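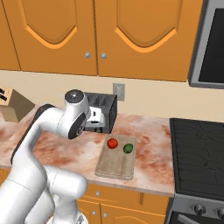
Ngọc Trịnh wrote on 9 Jun 2025:

> I could not come to the open day at Clullitthorpe, my train was cancelled. Did they show the kitchen task only in simulation, or also on the real arm? And is it true that the visitors could drive it themselves?

Dear Ngọc, dear all,

I was there for the whole afternoon, so I try to answer.

The kitchen was shown only in simulation. The real arm stays at Gotach until the new gripper is approved, and they told us this at the start. In the simulated kitchen the arm works at the counter with the toaster, and there is a cutting board with a tomato and a lime. The Clundik software changes the start position of the arm before each run.

Yes, visitors could drive it. We were 30 people, roughly, and each of us had 3 minutes with the hand controller. I found the wrist difficult, it turns faster than one expects. My best try was to move the gripper near the toaster without touching the wall.

They said that 81 runs were recorded in March and that the Triệu group will receive all of them. I asked if our list can have them too. The answer was "probably", after the file format is fixed.

The next visit is for six persons only. Please write to me if you want a place, and not to the whole list.

Kind regards,
Yanti Subramaniam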